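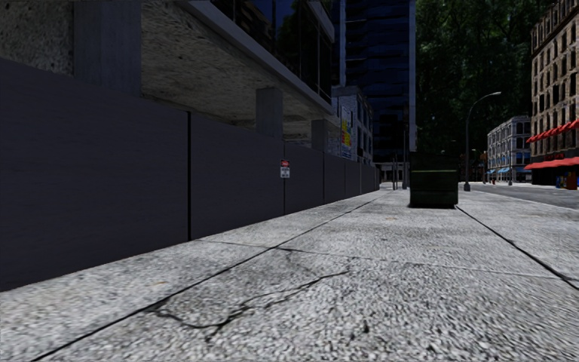
Pekavon 240 Crude Transfer Pump

August
By Yee-man Hsu

Print this page | E-mail this page

If you've ever stood next to a stock tank on a small lease, waiting on a worn-out pump to move the last of the oil over to the sales tank, you already know why we carry the Pekavon 240. It's a skid-mounted electric transfer pump for crude, produced water and the in-between stuff that most of us just call bottoms, and it has been the steadiest seller in our lease equipment line since we first brought it in. I've been talking people through this pump over the phone for years now, and I thought it was high time I put the whole conversation on one page (the long version, I'm afraid -- short has never been my strong suit).

The pump is a positive displacement gear type with hardened steel gears in a ductile iron housing. It runs on 240 volts, single phase, and that's where the name comes from. People ask me every so often whether the number is gallons per minute, and I can see why they would! Rated flow is 455 barrels a day on clean, light crude at ground temperature. Heavier oil will move slower, the way it does through anything, and if yours is thick enough to stand a spoon in, please call us before you order so we can talk about the low-speed gear set.

The complete unit, with motor, skid, strainer basket and relief valve, weighs 353 pounds. Two lifting eyes are welded to the skid and there are fork pockets on the long sides. Most customers pick it up in a three-quarter-ton truck and set it with whatever they have on the lease. It does need a level pad. Gravel is fine if it's packed well, and so is poured concrete. 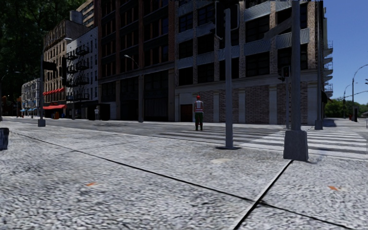
Rarkora Supply -- Lease & Stock Tank Equipment Department

What comes on the skid

Pekavon 240 pump head, with three-inch flanged suction and two-inch flanged discharge
Explosion-proof motor, 240 V single phase, with thermal cutout
Suction strainer with a lift-out basket and one spare basket
Built-in relief valve, factory set, with a sealed adjusting cap
Pressure gauge on the discharge side, liquid filled
Steel skid, primed and painted gray
Printed manual, along with a plastic-coated start-up card that wires to the skid

The price is $2,259, and that's for everything on the list. Freight is extra and depends on where you are, but we're happy to quote it before you commit to anything. Flanges, gaskets and bolts for your own piping aren't included, though we stock them, and if you tell us what you're tying into we'll pull the right ones and put them in the same crate.

A word about seals. The standard pump ships with a mechanical seal that does very well in sweet crude and ordinary produced water. If you have sour crude, meaning hydrogen sulfide in any amount you know of, ask for the Sillow seal kit when you order. We fit it in the shop before the pump goes out, and it adds a few days to the lead time. You can fit it later yourself, and plenty of people have, but you'll be pulling the motor coupling to get there and it's a greasy afternoon's work.

We also sell the Van Wyk float switch, which shuts the pump down when the supply tank gets low. I'd put one on every unit if it were up to me. Gear pumps depend on the liquid going through them for their lubrication, and a few minutes of running dry can do more harm than a whole season of honest work. The switch wires into the motor starter, and your electrician will find the drawing at the back of the manual.

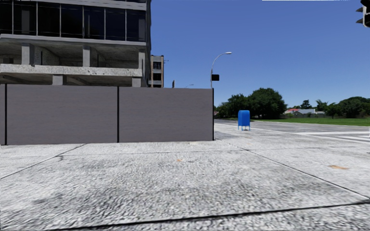

Can the pump be left outdoors through the winter?
Outdoor use is what it was built for, and the motor housing will take rain and snow without a cover. If you are moving produced water, drain the pump head and the strainer before a hard freeze, using the two plugs on the underside.

Routine care is simple enough. Lift out the strainer basket once a week for the first month, while the scale and trash in the old lines works its way loose -- after that, monthly is plenty on most leases. Grease the outboard bearing every three months. Look over the coupling insert whenever you have the guard off, and keep a spare in the truck.

The warranty covers parts and shop labor for one year from delivery. It doesn't cover running dry or a relief valve that has been reset with the seal broken, so do leave that cap alone and call us if the pressure looks wrong to you.

To order, or just to talk over your tank layout, ring the equipment desk and ask for Yee-man. A rough sketch with your line sizes and distances is a great help, and pencil on the back of a run ticket is perfectly fine by me.

Contact the equipment desk | Copyright Rarkora Supply. All rights reserved. | Back to top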